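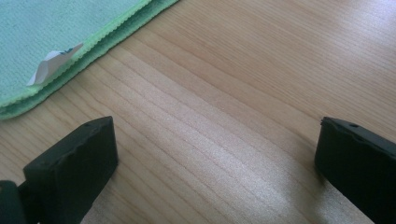

Según Matos, el cierre en vacío no se explica por la calibración del encoder, y propone mirar antes el umbral de corriente. Cito su mensaje y contesto debajo.

> **Lista Totora, hilo «Pinza: cierre en vacío sin alarma»**
>
> El registro da 712 ciclos de plegado de paño y 9 con cierre en vacío. En ninguno saltó la alarma. El controlador da la presa por buena en cuanto la corriente supera el umbral, y con tejido fino el umbral se alcanza por fricción de la guía. Recalibrar el encoder no cambia eso.
>
> ¿Alguien ha comparado la apertura final con la consigna?

Sí, comparada. En los ciclos fallidos los dedos llegan al tope mecánico y el estado sigue siendo `GRIP_OK`. Coincide con lo que dice Matos sobre la fricción, pero hay un segundo problema: tras la parada de emergencia, el firmware Luvis recupera el último estado válido y no vuelve a leer la posición. Si la parada llega con la pinza abierta, el rearme puede ordenar un cierre sin petición del operador.

Lo segundo es materia de seguridad y lo trato aparte. Hasta que haya parche:

- Rearme solo con la alimentación de la pinza cortada.
- Manos fuera del recorrido de los dedos al colocar el paño, también en pausa.
- `auto_resume = false` en todos los puestos de Brindorico.

Para el cierre en vacío he añadido una condición de apertura mínima. El fallo se reprodujo por primera vez en el ciclo 541 de la serie de enero; con la condición activa, esa misma secuencia termina en `GRIP_EMPTY` y para. Falta probarla con el paño doblado por el borde, donde el dobladillo cambia el espesor casi al doble.

Adjunto el diff y los registros en el hilo de incidencias. Quien tenga la revisión 6 de la placa, que indique si el rearme se comporta igual.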